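Subject: Re: [equip-planning] Gripper budget for the bedding work, second attempt

From: Vibeke Hviid
To: equip-planning list

Ragnheiður wrote:

> Hello all,
>
> I need a number from everybody before the October round closes, and I need
> it to be a number you can defend when I am not in the room. Last year we
> asked for "grippers and related items" and got exactly what a sentence like
> that deserves.
>
> Three questions for the household group:
>
> 1. How many hand-held grippers do you want, and why isn't it fewer?
> 2. Do you still want the Nernero arm, or has that gone the way of the
> Usen arm?
> 3. What is "consumables, soft" and why does it cost more than my chair?
>
> Please answer on the list so I don't have to forward things to people who
> then tell me they never got them.
>
> Ragnheiður Bundgaard

Dear Ragnheiður, dear everyone who was hoping somebody else would answer,

I'll take these out of order, as the third one is the easiest and I would like to start with a win.

"Consumables, soft" is sheets. Fitted sheets, duvet covers, pillowcases, some towels. I wrote it that way because the purchasing form rejects the word "bedding" and sends you to the page for staff accommodation, where I once spent most of a morning. We have 112 pieces on the list. If you know a category that fits better, I will change it with pleasure. I also think your chair may be due for an upgrade.

We can't make do with one good set washed often, which was the suggestion last year. A sheet that has been pulled about by the same corner for weeks goes baggy at that corner, and then you have a very nice dataset about one tired sheet. We want different fabrics, different ages and different degrees of elastic. Old ones are welcome. If anybody on this list is clearing out a linen closet, please talk to me before you talk to the charity shop.

Now grippers. We have 3 working hand-held units and we are asking for enough parts to keep them that way, plus two new ones. The new ones are for home sessions, where a unit goes out with one person and is away for days. At present every home session leaves the lab short, and whoever was booked for the lab that afternoon comes to find me.

The parts matter more than the new units, if you have to cut. Jaws wear at the tips, and the order I would least like to lose is the 171 for spare jaw pairs. It is a dull line and I know dull lines get trimmed first. Please trim something with a screen on it. I asked for a display for the hallway purely so you would have something to cross out, and I trust we both understand that.

On the arm. Yes, we still want the Nernero, but I've moved it to next year and I'd like to say why, having argued the opposite in front of most of you. An arm on a bench needs a bench-sized problem. Folding a towel is one. Making a bed is a problem the size of a bed, and the arm as quoted would reach the near half and think fondly of the other. To do it properly we'd need the mobile base as well, and the base costs more than the arm, and then somebody has to measure every doorway in the building. The Usen arm is a warning to us here. It's an excellent arm and it is holding the door of the storage room open as I write.

Hand-held work needs no base and no doorway survey. You walk around to the other side.

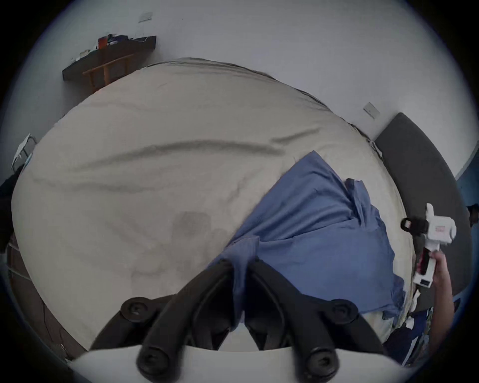 Photo: household group, bedding work, hand-held gripper view

The blue cloth over the beige sheet is a fair sample of what we're paying for. A bed in a real room has a wall at one side and a headboard at another, a chair within shin range and clothes on the floor, and all of that decides where you can stand and from which direction the jaws can come in. We could build a mock bedroom for it. Ásgeirsdóttir quoted 800 for the frame and mattress alone, delivery to the ground floor only, and we're on the fourth. I have taken the mock bedroom out of the request. Real bedrooms are already upstairs, furnished and messed up at no charge to the project.

What I've put in instead is a small line for visiting them. Travel, a carrying case for each unit, and a second set of batteries. The cases are from Dedora and look expensive for what is a box with foam in it. I tried the cheap box. The foam had opinions about staying glued.

So, in order of what I would fight for:

Spare jaws and screws
Cases and batteries
Consumables, soft
Two new hand-held units
Nernero arm, moved to next year
Hallway display, for your red pen

If the total has to come down, start from the bottom and stop when you feel guilty. I'd ask that we don't split the new units into one now and one later – the shipping is the same for one as for two, and we did that with the tripods and still have an odd number of feet.

One question back at you. Does storage count against our share? The sheets need a closet with a door, and the only one free is the one currently propped open by the Usen. I am willing to move the arm if somebody will lend me a wedge.

The spreadsheet is in the usual folder, second tab. The first tab is last year's and I have been told not to delete it.

Vibeke Hviid
Household group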